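Open day at the Bravside airfield museum

The old wartime field at Bravside opens its gates to the public one weekend a year, in May, and this was my first time getting there. I drove over from Clorkamwood, 32 miles by the back roads, and was parked on the grass by nine thirty. The gates opened at ten. There was already a line, mostly people with folding chairs.

Bravside was built in 1942 as a training field for bomber crews. It had three runways, of which one is still usable for light aircraft. The second is under a housing development and the third is a farm track with beet on both sides. The control tower has been restored on the outside. Inside, only the ground floor is open, because the stairs are still being replaced.

Keegan Baxter led the first walk of the day. He has been going through the station records for years and he kept to what is in them. The field lost 15 aircraft in training accidents, most of them in the winter of 1943 and most within sight of the runway. There were 852 people on the station at its busiest, counting ground staff, cooks and drivers. He showed us where the bomb dump was, well away from everything else, and the brick footings of the sick quarters. The walk took longer than the leaflet says. Wear boots, as the ground past the dispersals is rough.

One crash got most of his time. A twin-engine trainer left Bravside on a night navigation exercise, turned back with one engine failing and came down in the woods north of Yeoman farm. Two of the crew of four lived. The farmer's daughter, then eleven, walked to the road with a lantern to meet the ambulance. Part of a propeller blade was dug up there in the 1980s and is now in the second hut, next to a map with the track of the flight drawn in. I would have liked a copy of the map but the shop doesn't sell one.

The huts are the main display. Hut one is uniforms, logbooks and a good set of ration books. Hut two is wreckage and recovered parts, with short labels that say where each piece was found and when. Hut three is the radio room, with a working receiver. The man running it let visitors wear the headphones, and there was a wait for that most of the morning.

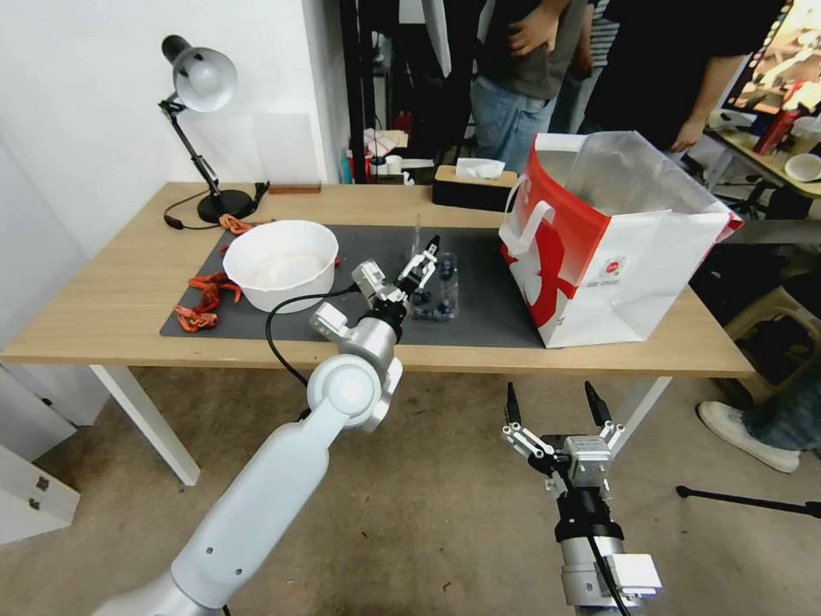 I had lunch at noon in the canteen hut, which serves soup, rolls and tea, and I sat with two retired mechanics who were comparing notes on engine covers. The talk got around to food on the station. Baxter had told us the kitchen garden behind the cookhouse was worked by the off-duty crews, and that local families used to trade fruit at the gate for cigarettes. It would have come in baskets and paper bags, a long way from the clear plastic clamshell that berries come in now. One of the mechanics remembered his mother talking about it. She got chocolate for hers.

After lunch they ran an engine on the hard stand outside the big hangar. It started on the third try. A rope keeps people well back and you still feel it in your chest. The hangar itself belongs to Manex, who use most of it for storage, and the museum has the east end, where a fuselage section is being rebuilt on a steel frame. The rivet work on the tail is finished. The nose is a bare skeleton and they are short of glazing for it.

The memorial is by the old main gate, a plain stone with 126 names on it. It covers everyone who died while posted to the station, including those killed after moving on to operational squadrons with the same crew. There was a short service at three and most people stopped to attend.

Entry was by donation. Parking is free and the toilets are beside hut one. Dogs are allowed on the field but not in the huts. I left a little after four, when the chairs were being stacked, and didn't get to the air raid shelter, which closes at half past three.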